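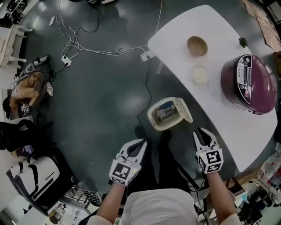
I have now owned three pairs of headphones that promised to put the sound "all around" me, and I want to talk about the latest one, the Nivus, before the return window closes and I have to pretend I like it.

The pitch goes like this. Ordinary stereo is flat, your games deserve better, and so the headset runs everything through a processing mode that makes two small speakers sound like a room full of them. Nivus calls its version Nivus Sphere. There's a button for it on the left ear cup. The box mentions Sphere 3 times before it mentions that the thing has a microphone.

I bought it because the old pair died. It was a Bituvon, wired, ugly, four years old, and the cable finally went crackly right where it meets the plug. I fixed it twice with tape. I liked that headset a lot and it had no modes of any kind.

So, first evening with the Nivus. Plugged the little dongle into the console, and the console wanted an update. Fine. Then the headset wanted an update, which can't be done through the console, so I carried the dongle over to the laptop and installed the Nivus app, which wanted an account. I don't know why a pair of headphones needs my email address. I gave it the one I use for pizza coupons. The update took 41 minutes, and the progress bar sat at the same spot for most of that, with a message telling me not to unplug anything. By the time it was done it was past 11 and I played for maybe two matches.

With Sphere on, the first thing I noticed was that everybody's footsteps had moved into a stairwell. That's the best way I can put it. There was more space, sure, but it was the same space everywhere, indoors or out in a field. Voices got thin. Music in the menus sounded like it was coming from the store next door. I figured it was my ears needing time, because that's what every review says: give it a week, your brain will adjust.

I gave it two weeks. My brain adjusted in the sense that I stopped being annoyed by it, but I'm not sure that counts as a feature. I stopped being annoyed by my dishwasher too.

Here is the test I ended up doing. It isn't scientific and I don't claim it is. There's a practice range in the shooter I play most, and you can set a target to make a noise at random spots around you while you stand with your eyes shut and turn toward it. I did 54 tries with Sphere on and the same number with it off, spread over a few nights so I wouldn't be tired for only one of them. Left and right were easy both ways. Nearly all my mistakes were front versus back, and I made them at pretty much the same rate with the button on or off. With it on I felt more sure of myself while getting them wrong.

That last part bugs me the most. The effect is good at giving you an impression of direction. You hear something and you think, ooh, behind me and a little up. Then you spin around and get shot from the front. In plain stereo I know I don't know, so I check both ways.

Now, I'm aware of the counterargument, which is that everybody's ears are shaped differently and these systems are tuned to some average head. Could be my head is the problem. The Nivus app even has a personal profile feature where you point your phone at each ear and take pictures, and it builds a custom profile from them. I tried it. It rejected my left ear four times for poor lighting and then accepted one that was mostly hair. The resulting profile sounded a tiny bit brighter. I switched it off and on with my eyes closed and couldn't have told you which was which.

It's also worth asking what is doing the work in all this. A lot of games already have their own headphone setting buried in the audio menu. The console has one too. And then the headset adds a third. If you leave them all on, which the default settings on my setup did, you're running sound that has already been processed through the same kind of process again, and it comes out like soup. None of the three tells you about the others. I spent a good hour on forums trying to find out which one to turn off and got every possible answer, including from people who were very angry about it.

What I've settled on is the game's own setting where there is one, and everything else off. Kokkonen, the little rally game I keep going back to, has a great headphone mix. You can hear gravel under the back wheels as a separate thing from gravel under the front. It does that with the Nivus button off, and it did it on the old Bituvon through a taped-up cable.

I should be fair about the hardware. The ear pads are comfortable, more so than anything else I've had. Battery life is fine, I charge it every few days. The mic is good enough that people stopped asking me if I was in a bathroom. If the company sold it as a comfortable wireless headset with a decent mic, and took off whatever they're adding to the price for Sphere, I'd have nothing to write about. But they don't, and I suspect the reason is that comfort is hard to put on a box — there isn't a glowing blue diagram for it.

The reviews haven't helped. The store page has more than 1,000 of them and the ones I read fall into two piles: people who had it for a day and were blown away, and people whose dongle broke. I'd love to find one person who used the surround mode for half a year and still has it switched on. If that's you, leave a comment and tell me which game, and whether you've tried turning it off lately.

The store in Diltstead says I have until the end of June to bring it back. I'll probably keep it, mostly for the ear pads. I also ordered a replacement cable end for the Bituvon, and I've been watching soldering videos at lunch, so there may be a post about that, depending on how many fingers I burn.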